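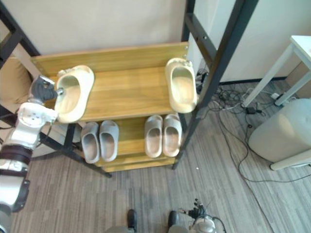

Re: [hillslip] Cracks in the Pedari lane again, and a question about the spring

From: Keabetswe Shezi
Date: 2025-05-11
To: the hillslip list

This archive uses cookies to remember your reading settings. Accept / Manage

Hello all,

I was going to leave this one to the people who know what they're talking about, but I've walked that lane so many times now that I can't keep quiet! Sorry in advance for the length. I've left Tom's message in underneath for anyone who missed it, because I'm going to wander off from it fairly quickly.

First, the cracks. Yes, I've seen them, and yes, I think they've opened since February. I went up with a steel tape and a tin of white paint (with permission from the farm this time, before anyone asks) and put a dot on each side of the widest one, just above the second gate. The dots were 136 millimetres apart when I painted them. When I went back they were 14 millimetres further apart than that, and the uphill side was standing a little proud of the downhill side, enough to catch your toe on. Now, I do know a tape measure held by a woman in a gale isn't science. I did it four times though, and got the same answer within a hair each time, so I'm fairly happy that something moved.

What I'm much less happy about is everyone calling it "settling". Tarmac settles over a badly filled trench, fair enough, and you get a dip. What we've got is a curve. If you stand by the bench and look back up, the cracks run in an arc with both ends pointing downhill, like a big frown, and there's another fainter one in the grass above it. I've always understood that shape to be the top of a slip, where the ground lower down has started to go and the top is being pulled after it. The hedge tells you the same if you follow it along. It's dead straight until it meets the crack, then it takes a sideways step, then it's straight again.

Tom asked whether the little earthquake we had in the winter could have set it off. I'd love to say yes, it would make a much better story, but I can't make it fit. Most of us only knew about it because the dog barked. I had the logger running in the pantry at the time (it's a Stellance, the old model with the dreadful plastic feet) and the trace was hardly bigger than the one I get when the oil lorry comes past. I suppose a slope that's right on the brink might go with a nudge that small. But the crack by the gate was already there in the autumn. I tripped over it with a bag of apples.

So for my money it's water, and that brings me to the spring.

Those of you who've been on the list a while will remember the Ouali spring used to come out beside the stone trough, good and strong, and you could fill a bottle there in August. It's barely a dribble now. Meanwhile there's a new wet patch in the field below, with rushes coming up in it, where I swear there was nothing but thistles before. The water hasn't gone away, it's found another way out, and to do that it must be getting through ground it didn't get through before. We have sandstone sitting on clay all along that side. Rain goes straight down through the sandstone, gets to the clay, can't go any further and runs along the top of it. If it can't get out quickly enough it builds up, and then you have a great heavy lump of hillside sitting on something greasy. I find that a lot more worrying than any earthquake.

I know somebody will say the whole hill is one old landslip anyway and it's been sitting there since the ice went. Well, quite! That's my point. I don't think an old slip is a finished slip. The clay has already been sheared once, it's weak along that surface, and it will always be easier to move it again there than to start a fresh one somewhere else. Altari was an "ancient, stable" slip as well, according to the leaflet they used to give out at the car park, and then they lost the bottom end of the road and had to move the car park. I've still got the leaflet somewhere. It's very reassuring.

Tom, on your other question, whether to bother with pegs: yes, please do. Six would be plenty. Put them in a straight line across the slope, with the end ones well out on ground you're sure of (I'd use the rocky bit by the stile at one end, and the big ash at the other only if you must, because trees move about on their own account). Knock them in deep or the sheep will have them over. Then all you need is a string pulled tight between the end pegs, and you measure how far each of the middle ones has wandered off it. Write it down with the weather. I cannot say this strongly enough, write down the weather, and the rain for the week before if you've got a gauge. My first year of readings is next to useless for exactly that reason and I could kick myself.

Please don't fill the cracks in, by the way. I know it's tempting, and I know the lane looks a mess. If the council want to seal the surface to keep the rain out then that's a decent idea and they should get on with it, but a bucket of gravel from the yard just hides it and lets the water straight down. We also lose our measurements.

And could whoever has the drain plan for the top cottages have a look for it? There's a pipe marked as going to the Ouali brook on the copy I've seen, but I've walked the brook on both sides and never found where it comes out. If it stops halfway down the hill, with four houses' worth of roof water going into it, I think we may have found a good part of our trouble. I might be wildly wrong. It's been known.

I'll be up there again when the ground's dried a bit, if anyone wants to come along and hold the other end of the tape. Bring boots, the wet patch is deeper than it looks and I've already been in it.

Keabetswe

On an earlier day, Tom wrote:

> Hi everyone,
>
> Has anybody else noticed the lane at Pedari getting worse? The
> cracks above the second gate have been there a while but I'm sure
> they're wider, and the car gives a proper thump going over them now.
> The chap who came out to look said it was the road settling and
> not to worry.
>
> I did wonder about that small earthquake in the winter. Could it
> have shaken something loose? I know it was only a tiddler, but we
> don't get many.
>
> Also, would it be worth my putting some pegs in the field to see
> if the ground is moving, or is that a waste of time without proper
> kit? I've got a mallet and plenty of old fence stakes. And has the
> spring dried up for good, does anyone know? There was hardly
> anything coming out when I went past.
>
> Cheers,
> Tom

Contact the list owner | Archive index | Back to top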